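Laklow Science Center
Learning Pages for Young Readers

Why Do Some Rooms Echo?

Reading time: 7 minutes

Clap your hands once in a bathroom. Then walk to a bedroom and clap again. The two claps leave your hands in the same way, but they do not sound the same. The bathroom clap is sharp and seems to ring for a moment. The bedroom clap is short and dull.

The difference comes from the room. To understand it, we must first look at what sound is and how it travels.

What is sound?

Sound begins when something vibrates. To vibrate means to move back and forth very quickly. A guitar string vibrates when it is plucked. The skin of a drum vibrates when it is struck. If you place your fingers gently on the front of your throat and hum, you will feel a vibration there as well.

When an object vibrates, it pushes on the air next to it. That air pushes on the air a little farther away, and so on. The push moves outward in all directions as a sound wave. The air itself does not travel across the room with the wave. Each small part of the air moves only a tiny distance and then returns to its place, like people in a line who each nudge the next person and stand still again.

When the wave reaches your ear, it makes your eardrum vibrate. Your ear turns the vibration into signals, and your brain understands the signals as sound.

How fast does sound travel?

In air at room temperature, sound travels about 343 meters every second. That is much faster than a car on the highway, but it is far slower than light. You can notice the difference during a thunderstorm. Lightning and thunder are made at the same moment, but you see the flash first and hear the thunder later.

Sound does not always need air. It can also travel through water, wood, metal, and many other materials. It moves faster through water than through air, and faster still through steel. There is no sound in empty space, where there is nothing to carry the wave.

What happens when sound meets a wall?

A sound wave that meets a surface can do several things. Part of it may bounce back into the room. This is called reflection. Part of it may sink into the material and fade away. This is called absorption. Part of it may pass through to the other side, and for this reason you can sometimes hear a television in the next room.

Usually all of these happen together. What changes is how much of the sound does each one.

Hard, smooth surfaces reflect most of the sound that reaches them. Tile, glass, stone, and painted concrete are good examples. A bathroom often has several of these surfaces close together, so a clap may bounce many times before it dies away.

Soft surfaces behave differently. Curtains, carpets, pillows, and thick blankets are full of small spaces. When a sound wave enters these spaces, the moving air rubs against the fibers. The rubbing turns the energy of the sound into a very small amount of heat. You cannot feel this heat, but the sound has become weaker.

Floors are an important part of this story. A large bare floor can reflect a great deal of sound, and it can make sound too. Shoes tap on it, chairs scrape across it, and dropped objects bang against it. A floor covering that gives a little when something lands on it softens these knocks before they begin.

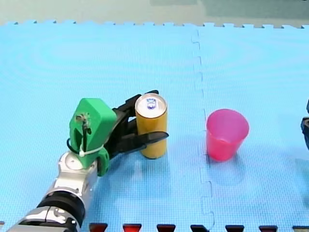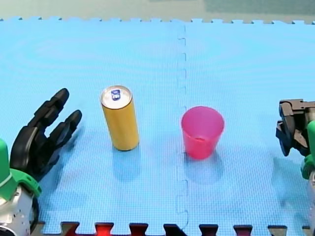

Light blue foam matting in both pictures. A soft covering makes knocks and bumps on a floor or table quieter.

Is every bounce an echo?

Scientists use two different words for sound that comes back to us.

An echo is a reflected sound that you hear separately from the first one. You shout "Hello!" and, after a short wait, "Hello!" returns. For this to happen, the surface must be far enough away that your ears can tell the two sounds apart. Cliffs, canyons, and the walls of very large buildings can all give clear echoes.

Reverberation is what happens when many reflections arrive so quickly that they blend together. You do not hear separate copies. You hear one sound that seems to last longer than it should. Most of what we call "echo" in a bathroom, a stairwell, or an empty hallway is in fact reverberation.

Is reverberation bad?

That depends on what the room is for. In a classroom, too much reverberation makes speech hard to follow. The end of one word is still in the air when the next word begins, and the sounds become mixed. People then speak louder to be heard, and the room grows noisier still.

Music can be another matter. A choir or an organ may sound rich and full in a large stone building. People who design concert halls think carefully about the shape of the walls, the height of the ceiling, and even the cloth on the seats. The audience must be considered as well — people and their clothing absorb sound, so a full hall sounds different from an empty one.

Animals that use echoes

Many bats find their way in the dark by making high calls and listening for the reflections. The returning sound tells a bat where an object is and whether it is moving. Dolphins do something similar under water with quick clicks. This skill is called echolocation.

Ships use the same idea. A device called sonar sends a pulse of sound toward the seabed and measures the time until it returns. A longer wait means deeper water.

Try it yourself

Ask an adult for permission before you begin.

Choose 2 rooms in your home or school that look very different. Stand in the middle of the first room and clap once. Listen until you can no longer hear anything. Do the same in the second room, and try to clap just as loudly as before. Write down which room sounded longer, and then look at the floor, the walls, and the windows of each.

You may also try speaking into an empty metal cooking pot and then placing a folded towel inside it and speaking again. Keep your mouth at the same distance both times.

Words to remember

Vibrate: to move back and forth very quickly.
Reflection: the bouncing of sound from a surface.
Absorption: the weakening of sound inside a material.
Reverberation: many reflections blended into one longer sound.
Echolocation: finding objects by listening for echoes.

Page reviewed 28th July

58 shares

© Laklow Science Center | Contact us | Back to top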